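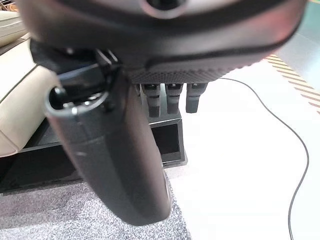
4. Preparar o primeiro itinerário

Esta secção explica como criar um itinerário de vários dias na aplicação Vimuter, descarregar os mapas para utilização sem rede e imprimir a folha de etapas. Pressupõe-se que a conta já está activada (secção 2) e que o receptor Turnix está emparelhado com o telemóvel (secção 3).

4.1 Antes de começar

Tenha à mão as datas da viagem, a morada do alojamento e o código de reserva, se o alojamento fizer parte da rede Prista. O código tem oito caracteres e vem no canto superior do e-mail de confirmação.

Verifique também o espaço livre no telemóvel. O mapa base da região de Figueroa ocupa 267 MB. Os mapas de relevo são descarregados à parte e só fazem falta a quem vai caminhar na serra.

Nota: a primeira sincronização deve ser feita com ligação Wi-Fi. Com dados móveis, a aplicação pede autorização a cada ficheiro e o processo torna-se demorado.

4.2 Criar o itinerário

1. Abra a aplicação e toque em Viagens.
2. Toque em Nova viagem e escreva um nome. O nome pode ser alterado mais tarde.
3. Indique a data de chegada e a data de partida. A aplicação cria uma página por cada dia.
4. No campo Ponto de partida, escreva a morada do alojamento. Se tiver um código Prista, toque em Usar código de reserva e a morada é preenchida automaticamente.
5. Escolha o meio de transporte principal: a pé, bicicleta, automóvel ou transportes públicos. Pode definir um meio diferente para cada dia em Opções do dia.
6. Toque em Guardar.

Se a morada não for reconhecida, arraste o marcador no mapa até ao local correcto. Isto acontece com frequência em casas de turismo rural sem número de polícia. Nesses casos convém confirmar o acesso pela estrada, porque o marcador pode ficar do lado errado de uma ribeira ou da linha férrea.

4.3 Acrescentar visitas e paragens

O catálogo de Figueroa inclui 2897 pontos de interesse, entre museus, miradouros, praias fluviais, igrejas, parques de merendas e restaurantes. A pesquisa faz-se por nome, por categoria ou por distância ao alojamento.

1. Abra a página do dia pretendido.
2. Toque em Acrescentar paragem.
3. Escreva o nome do local ou escolha uma categoria.
4. Toque no resultado para ver o horário, o preço e o tempo médio de visita.
5. Toque em Juntar ao dia.
6. Para mudar a ordem, mantenha o dedo sobre a paragem e arraste-a para cima ou para baixo.

O tempo total do dia aparece ao fundo da página. Quando ultrapassa dez horas, o valor passa a vermelho. A aplicação não impede que se guarde um dia nestas condições.

Cada dia aceita até doze paragens. As paragens sem horário definido são colocadas no fim da lista.

Atenção: os horários do catálogo são fornecidos pelos próprios locais e nem sempre contemplam feriados municipais. Entre Novembro e Março, muitos museus pequenos encerram à hora de almoço e alguns só abrem por marcação. Telefone antes de se deslocar.

4.4 Descarregar os mapas

1. No ecrã da viagem, toque em Mapas.
2. Seleccione Mapa base.
3. Se for caminhar, seleccione também Relevo e trilhos. A região está dividida em 56 folhas e a aplicação assinala as que são atravessadas pelo seu itinerário.
4. Toque em Descarregar e mantenha a aplicação aberta até surgir a indicação Concluído.
5. Ligue o Turnix e toque em Enviar para o receptor.

O envio para o receptor é feito por Bluetooth e é mais lento do que a descarga. Mantenha os dois aparelhos próximos um do outro e com a bateria do receptor acima da marca intermédia.

Nota: se o envio for interrompido, não apague os ficheiros. Volte a tocar em Enviar para o receptor – a transferência continua no ponto em que parou.
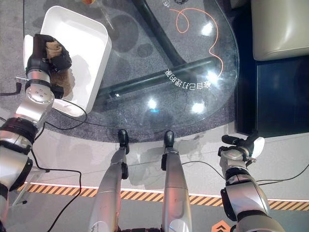
Terminado o envio, desligue o receptor e volte a ligá-lo. No menu Mapas do Turnix deve constar o nome da viagem, seguido do número de folhas carregadas. Se constar apenas o nome, repita o passo 5.

4.5 Trilhos e percursos pedestres

O menu Trilhos mostra os percursos sinalizados com mais de dois quilómetros. Cada ficha indica a extensão, o desnível acumulado, o tipo de piso e a existência de água potável no caminho.

1. No ecrã da viagem, toque em Trilhos.
2. Filtre por dificuldade e por distância.
3. Abra a ficha e leia os avisos, caso existam.
4. Toque em Juntar ao dia e escolha a hora de saída.

A hora de regresso é calculada para um adulto com passo regular e sem paragens longas. Com crianças, active a opção Passo de família, que acrescenta metade do tempo ao total.

Cuidado: o receptor orienta o utilizador no trilho, mas não avisa de cortes temporários, desprendimentos de pedras ou batidas de caça. Respeite sempre a sinalização no terreno. Nos dias de risco de incêndio elevado, o acesso à serra pode ser vedado sem que a ficha seja actualizada.

Abaixo dos 70 metros de altitude, junto ao estuário, há troços que ficam submersos na maré cheia. As fichas destes percursos têm o símbolo de uma onda e uma ligação para a tabela de marés.

4.6 Imprimir a folha de etapas

A folha de etapas reúne, numa página A4 por dia, as paragens, as moradas, os telefones e um mapa simplificado. É útil para quem viaja em grupo ou prefere deixar uma cópia no alojamento.

1. No ecrã da viagem, toque em Partilhar.
2. Escolha Folha de etapas (PDF).
3. Indique os dias a incluir.
4. Toque em Criar e depois em Imprimir ou Enviar.

Os alojamentos da rede Prista imprimem a folha na recepção, a pedido, entre as 9h00 e as 18h00. O ficheiro deve ser enviado para o endereço de e-mail da confirmação de reserva.

4.7 Alterar ou apagar uma viagem

Para alterar as datas, abra a viagem, toque no lápis e escolha Datas. Se encurtar a estadia, as paragens dos dias eliminados passam para a lista Por colocar, de onde podem ser arrastadas para outro dia.

Para apagar, toque em Mais opções e em Apagar viagem. Os mapas já enviados para o Turnix não são apagados com a viagem. Para os retirar, consulte a secção 6.2.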